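Home | Kitchen | Laundry | Workshop | Small Spaces | Ask Me

Hanging Fabric on Walls (and Getting It Down Again)

Last updated: June

I've been putting cloth on walls for years now, mostly in rentals where painting was out of the question, and I still love it! It softens the echo in a bare room and it covers ugly paneling in one afternoon. My first try was a bedsheet and thumbtacks, and it sagged like an old hammock by dinner time, so please learn from me.

Wash and iron first

Cotton shrinks. Wash it warm, dry it the way you always would, and iron it while it's still a tiny bit damp. If the print has straight lines in it, check that they run square to the cut edge before you buy (the bolt I got from Kaplan was off by two inches from one end to the other, and I noticed after I'd cut it, of course).

Pick your print with the corners in mind

Big blocks and patchwork prints are forgiving. A seam can hide right where one rectangle meets the next, and you can turn a corner without anyone hunting for the place where the pattern stopped matching. Florals are much harder - I gave up on a rose print halfway around my pantry. Mixed creams and blues with something dark thrown in also hide fingerprints nicely.
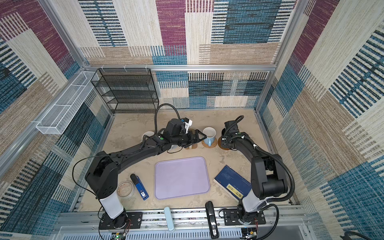
Starch or staples?

Liquid starch is my favorite for smooth painted walls. Sponge it on the wall, smooth the cloth up from the top, sponge more over the front, and trim when it's dry. It took four of us to do the long wall at the Vimonton house, and two of those were mainly holding the ladder.

For rough walls or bare studs, staple to thin wood strips. Start in the middle of the top edge and work out both ways, pulling just enough to lose the wrinkles.

Taking it down

Starched cloth peels off if you wet a corner and go slowly. Wipe the wall with warm water afterward, twice if it still feels tacky. Staples want a flat screwdriver and a bit of patience - and shoes!

More in Small Spaces
- Curtains without a drill
- The Narkden shelf, two years on
- Quieting a noisy laundry closet
- What I keep under the sink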